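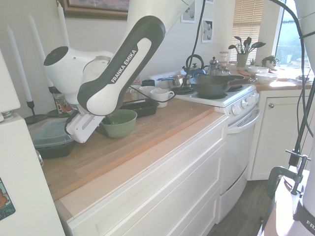
How many times do you have to show it?

Two hundred, according to the Stindia manual, and after that it is supposed to manage by itself.

I asked because I was the one doing the showing. Mulside paid me by the session to stand in a kitchen with a controller in my fist and move a bowl. I moved my hand, the arm moved too, a little behind me, like a child copying a prayer. Down, close, lift, across, open. Then I put the bowl back and did it again.

"It's learning from you," said the supervisor.

"Learning what?"

"How you do it."

I doubted that. At home I pick up a bowl without looking, usually while shouting at the radio. In that kitchen I went at it like a bomb disposal man. If the arm was learning from me, it was learning to be nervous.

At attempt 107 I sneezed and set the bowl down crooked. I asked for it to be deleted. The supervisor said variety was good for the model, and kept it.

In February they let it try alone. A man from Dal Bello came to watch, in a very good coat. The arm came down over the bowl and waited. It closed, lifted, went across. Near the end it gave a small jerk to the left and set the bowl down crooked.

"Remarkable," said the man in the coat.

The supervisor wrote something down. I looked at the arm, which had gone still, and I said bless you, quietly, and went to ask about my money.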